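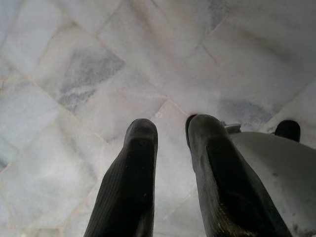
Marble floor tile laid on the diagonal, with thin, light grout joints.

Cleaning a Marble Tile Floor
By Ebise Adugna

Marble is softer than most floor tile and reacts with acid. Vinegar, lemon cleaners and most bathroom sprays will etch it and leave dull spots that cleaning does not remove. Use a pH-neutral stone soap. I use the one from Normont, but any soap labeled for marble will do.

What you need
Dust mop or soft broom
Flat microfiber mop
2 buckets
Stone soap
Dry towels

Steps
Dust mop the whole floor. Grit scratches the polish, so go over the doorway twice. If you vacuum, turn the beater bar off.

Fill one bucket with warm water and soap at the strength given on the bottle. Fill the other with plain water.

Mop a small section at a time with the mop wrung out well. On a diagonal layout, follow the joints in one direction and then the other. Water left standing in the joints can darken the grout.

Rinse with plain water and change it when it turns cloudy. Dry each section with a towel before starting the next. Most streaks and haze come from soap that was left to dry.

Stains and veining
Gray, cloudy patches with streaks in them are often veining in the stone and will not come out. If you are unsure, look at the patch from several sides and compare it with other tiles. Oil stains usually have a soft edge and no direction. For those, spread on a baking soda paste, cover it with plastic wrap, leave it overnight and rinse.

Sealing
Put a few drops of water on a clean tile. If the stone darkens within several minutes, it needs sealer. I check mine every January. Let the floor dry for a full day first, and wipe up any extra sealer before it sets.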